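Zwischenbericht zum Förderabschnitt 2
Prüfung des Simulationspakets Clundix (Anbieter: Boutros)
Vorgelegt von Orathai Inthanon, Projektstelle Flusdale

Stand der Arbeiten

Der Anbieter wirbt damit, dass sich Greifaufgaben in der Küche mit Clundix vollständig am Rechner vorbereiten lassen und der Aufwand am echten Arm entsprechend sinkt. Ob das stimmt, kann ich nach diesem Abschnitt nicht bestätigen. Die Installation lief im März ohne größere Schwierigkeiten, die Lizenz für den zweiten Arbeitsplatz kam dagegen erst nach mehrmaliger Nachfrage. Seither haben wir 391 Durchläufe mit der Küchenszene gerechnet, die zum Lieferumfang gehört. Aufgezeichnet wird aus der Sicht des Greifers, der Raum liegt dabei oft stark gekippt im Bild.

Im Mittelpunkt stand die Tomate. Sie liegt je nach Durchlauf in anderer Umgebung, mal frei, mal mit Messer und Behälter in unmittelbarer Nähe. Gerade die zweite Variante interessiert uns, weil die Finger dort wenig Platz haben.
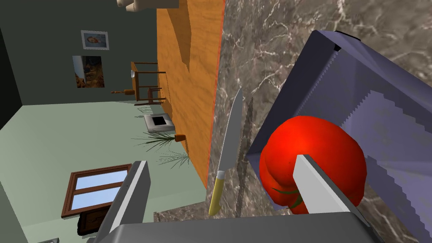 Befunde zur Darstellung

Die Oberflächen sind ansprechend gerendert, Marmor und Holzmaserung wirken im Prospekt sicher gut. Für unsere Fragestellung hilft das wenig. Die Ränder des violetten Behälters sind gestuft, und auch der Schatten der Tomate fällt auf dem Stein zackig aus. Boutros nennt die Ausgabe »fotonah«. Ich würde das Wort in keinem Antrag verwenden.

Schwerer wiegt das Kontaktverhalten. Die Tomate ist ein weicher Gegenstand, im Datenblatt wird sie aber als starrer Körper mit fester Reibung geführt. Wie viel Druck eine echte Frucht verträgt, lässt sich daraus nicht ableiten. Auf schriftliche Rückfrage wurde uns ein Zusatzmodul für verformbare Objekte angeboten, zum Preis von 941 Euro je Arbeitsplatz. In der ursprünglichen Leistungsbeschreibung war davon keine Rede. Ich habe nicht bestellt.

Die Ansichten mit beiden Fingern an der Frucht taugen immerhin zur Kontrolle der Anfahrt: Fingerstellung und Lage des Kelchs sind gut abzulesen. Über die Haltekraft sagen sie nichts.
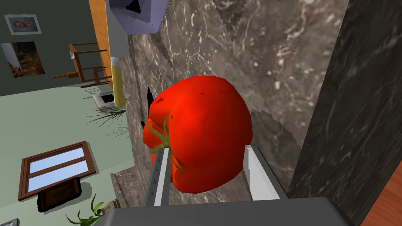 Mittel und weiteres Vorgehen

Der Personalansatz reicht bis zum Ende des Abschnitts. Für die Gegenprobe am echten Arm hat uns die Werkstatt in Vustthorpe rund 14 Stunden zugesagt, den Termin müssen wir noch festlegen. Geplant sind dieselben Anfahrten wie in der Simulation, mit echten Fleischtomaten und einer Kraftmessung an den Fingern.

Bis diese Werte vorliegen, rate ich von einer Verlängerung der Lizenz ab. Den angebotenen Rabatt bei vorzeitiger Zusage halte ich für kein Argument. Offen ist außerdem, ob wir die aufgezeichneten Bilder nach Lizenzende weiter nutzen dürfen. Boutros hat dazu bisher nur mündlich Auskunft gegeben, eine schriftliche Fassung ist angefordert.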